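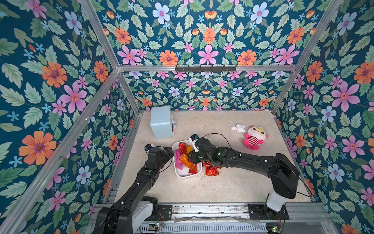

Wrapped lollies in a white rectangular tray, with red-wrapped ones beside it and a light blue box towards the back.

Lolly tray

A lolly tray is a shallow, open dish used to hold individually wrapped sweets and small snacks, usually in a living room, kitchen or office. It differs from the lolly jar in having low sides and no lid, so every colour of wrapper is on show at once, and that is a large part of its charm.

Form

Trays may be round, oval or rectangular, in glazed ceramic, glass, metal or plastic. White is a lasting favourite, as it lets bright wrappers do all the decorating. The Delletti pattern, a rectangle with softened corners, measures 322 mm along its longer side and is much loved by collectors. The heavier Skadus tray has a thicker rim and comes in 14 colours, including a wonderful deep green.

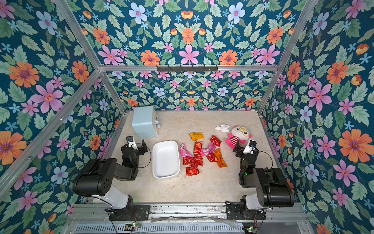 Filling

Most households tip the tray out before refilling it, wipe away any crumbs, and put the older pieces back on top so they get eaten first. Flat packets go in well when laid overlapping like roof tiles, a style known in Grosomgate as "shingling". Twist-wrapped lollies are better simply heaped. Thilini Miah's delightful household guide, Matubbar, gives nine arrangements, among them a spiral sorted by colour that takes patience but looks marvellous on a party table.

Larger packs can lean against the rim, and spare stock is often kept in a small set of drawers nearby. 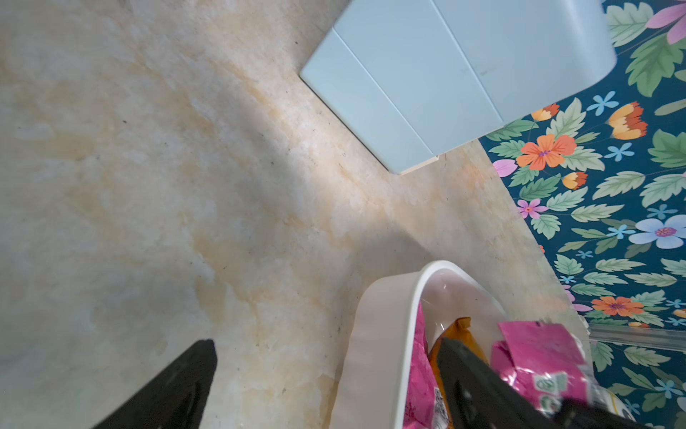
Can chocolates and boiled lollies share a tray?
They can, provided both are wrapped and the tray is kept out of direct sun. Chocolate softens well before boiled sugar does, so in warm weather it is best kept in a cool cupboard and put out shortly before guests arrive.

Collecting

Ramiro Valcárcel's collection holds around 1000 trays, many still with their original boxes.

See also: Lolly jar, Biscuit barrel, Serving dish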